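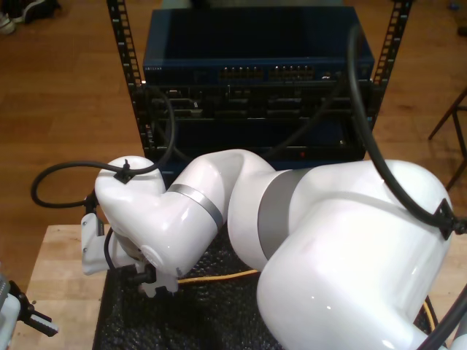

Jul 10, 2022
by Darlene Fortin

Camcombe bench and rack notes

Photos of the Camcombe room: table, rack, cabling. Put together for whoever takes over the Kitdale set in October. 511 pictures, sorted by folder.

Folders
- table/ : wooden tabletop, close and wide, 113 pictures
- rack/ : open rack, black rails, network switch at the top. 251
- cables/ : the rest. Black ones mostly, clips and loops

Names go room, folder, number. Dont rename, the Lucero list points at them.

Known problems
- switch label too small to read in most shots, don't bother zooming
- rail holes not numbered, so heights are by eye
- a few in cables/ probably belong in rack/, will move when I get a minute
- two duplicates somewhere, can't find them agian

Free to use inside Fallance. Ask me before passing on.

To do: better light, patch list for the switch ports.

3 comments | 7 shares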